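Drutton Scene Kit review: a practice living room for a simulated arm

I have a real arm bolted to a bench in the shared workshop at Dundwood, and I get maybe two evenings a week with it. The rest of the time I work out my routines at home in simulation. For a year I used a bare gray table and some cubes. In November I bought the Drutton Scene Kit, mostly for its furnished rooms.

The kit costs $370 for a single seat. There is a cheaper tier without the soft furniture, but a sofa was the part I wanted. My build is a pick-up routine for odd items left on cushions, and flat tables don't teach you much about that.

Setup took one evening. The download has 489 objects in it, and the search is poor. Names are inconsistent and you end up scrolling through thumbnails. I loaded the Franka arm, put its base on a dark stand beside the green sofa, and set out a box, a little blue propeller and a few other things.

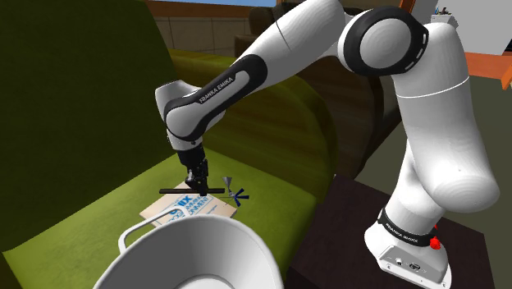 Gripper holding a thin black rod over the box on the sofa cushion.

The rod is my standard test. It is thin and easy to pinch off center, and when it sits crosswise in the fingers it will catch on anything nearby. My old setup let held objects pass through their neighbors if the step size was too big. With Drutton I left the step size at the default and had no trouble with that over 596 runs. Slips still happened, mainly when I closed the fingers too fast, and that was my fault.

Cushions are less convincing. They look fine, with creases and shading, but they behave like firm foam everywhere. Things don't settle into them much. I had to lower my approach height again once I moved to the real bench.
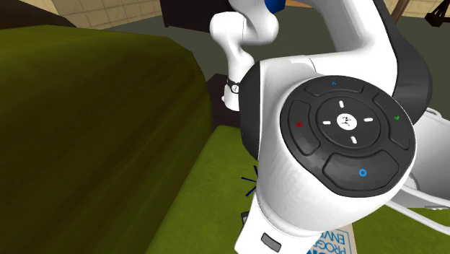
Visual detail on the arm is better than I need. Close views hold up well, down to the colored symbols on the round button pad. That costs frame rate. On my machine a second close view slowed things enough that I turned it off for long batches and only switched it on to check clearances against the furniture.

I also tried the Florkotico room pack, which a few people at the workshop use. It is faster and the catalog is easier to search, but the rooms are sparse and the arm models are plain. Marsden's free set is fine for tabletop work and has no soft furniture at all.

Documentation is a single long page. It covers installation well and contact settings hardly at all. Support answered my one email in a couple of days with a usable config file.

Good: contact handling, range of objects, arm models.
Bad: search, stiff cushions, heavy on the graphics card.

I'd buy it again for household pick-up work. If your arm only ever sees a flat bench, start with Marsden.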